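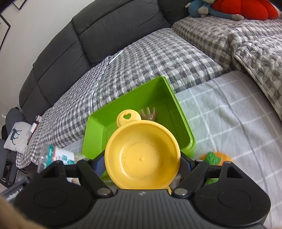

A yellow plastic bowl with a heart-shaped hole in its tab handle, in front of a lime-green bin. An orange toy fruit with green leaves is at right.

Toy tableware is the group of playthings made to resemble the bowls, plates, cups, and utensils of a household kitchen, usually at a reduced size. It is used in pretend play, most often together with toy food, and is commonly kept in an open bin or basket in the room where children play. The term covers single pieces as well as boxed sets.

Terminology

Retail listings use "play dishes," "toy dishes," and "tea set" loosely. In stricter use, a tea set includes at least a pot and cups, while play dishes may consist only of bowls and plates. Dollhouse dishes are a separate class, made to a fixed scale and too small to be held as working pieces.

Materials

Plastic is the usual material for pieces intended for young children. Polypropylene is common because it bends under pressure and returns to shape, and because color can be mixed into the material before molding. A piece colored in this way does not lose its color when scratched, although fine marks may show on the surface as dark or dull lines. Wood, enameled steel, silicone, and ceramic are also used. Ceramic sets are generally sold for older children or for display.

Form and construction

Bowls are typically shallow, with a wide opening and a simple rim. Most plastic bowls are injection molded in one piece. Molten plastic enters the mold through a narrow point called the gate, and when the gate is placed at the center of the base it may leave a small raised dot. The dot has no use in play and is trimmed only on better-finished goods.

Many bowls have a handle. The main types are the loop, the straight stick handle found on toy pans, and the flat tab, which extends outward from the rim. Tabs are often pierced. The opening saves a small amount of material and allows the piece to be hung on a hook; round, oval, and heart-shaped openings are all found. A tab joined to a thin rim can place strain on the joint, and cracks tend to start there.

Use in play

Toy bowls serve as containers for toy food, as mixing bowls, and as serving dishes. They are also used for sorting and for carrying small objects from one part of a room to another. Farzana Tarar, in a short survey of play kitchens for the Hashmi Toy Collection, separated "cooking pieces" from "serving pieces" but noted that children seldom kept to the division - a bowl was as likely to be used as a hat or a drum.

Toy fruit and vegetables are the most frequent companions. They may be hollow plastic, solid wood, or stuffed fabric, and are identified mainly by color and by the shape of the leaves or stem. Where these features are simplified, one piece can pass for several foods: a round orange body with green leaves may be read as a pumpkin or an orange.

Storage

Open-topped plastic bins are widely used for storage. A thick rolled rim stiffens the walls and gives a smoother edge to grip. Smooth inner walls are easily wiped. Mixed storage, in which dishes share a bin with unrelated toys, is common in homes, while nurseries more often keep sets apart. The Gastthorpe play library lends its dishes in sets of 11 pieces, each packed in its own bin with a contents card.

Cleaning and wear

Plastic pieces are normally washed by hand in warm water with mild soap and dried before storage. Light scratches do not affect use. Pieces with cracks, sharp edges, or loose parts should be discarded. Uzma Niazi's care notes for the same library recommend that handles be bent gently by hand at each return and checked for pale lines, an early sign of stress in colored plastic.

See also

Play kitchen
Tea set
Toy food
Toy storage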